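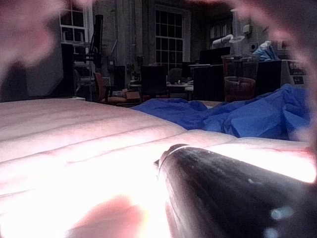
Home | Latest | Letters | Back issues

The great mattress airing

Every May I promise myself I'll strip the spare bed properly, and every May I change the sheets and shut the door on it. Well, this year I've done it! Four months late, with my sister-in-law due on the train and me still in my slippers at noon, but done.

I blame Fengying Duan, who wrote in last time about turning hers twice a year (I had no idea people kept a note of it on the calendar). So off came everything — the old topper from Dedby, two blankets, a pillowcase I'd given up for lost — and the windows went up for the whole morning. I shook bicarb over the top through a tea strainer, left it while I had my lunch, then went along the seams with the narrow nozzle. Go slowly along the seams. I rushed the first side and had to do it again.

White padding is a cruel thing in daylight, mind you. I found a tea stain I'm fairly sure is mine. A damp cloth and a dab of washing-up liquid took the worst of it out, and the rest is going to live under a fitted sheet like everybody else's.

The turning itself I can't recommend doing alone. Mine weighs as much as a small pony, so I rang Makis Alexiou from number 59 and he took the far end. We only knocked over one lamp.

Next on the list is the pile of bedding in the box room, some of which has been folded since we moved here 21 years ago. If anyone wants a single candlewick in peach, do shout.

Ruxandra Nedelcu

Share | 14 shares | 3 comments

Chunhua Hou
Peach candlewick, yes please! Will swap for plum jam.

Rongrong Wei
Does the bicarb get the musty smell out? Ours came out of storage and it's grim.

Ruxandra Nedelcu
Rongrong, mostly. I'd leave it on overnight if yours is bad.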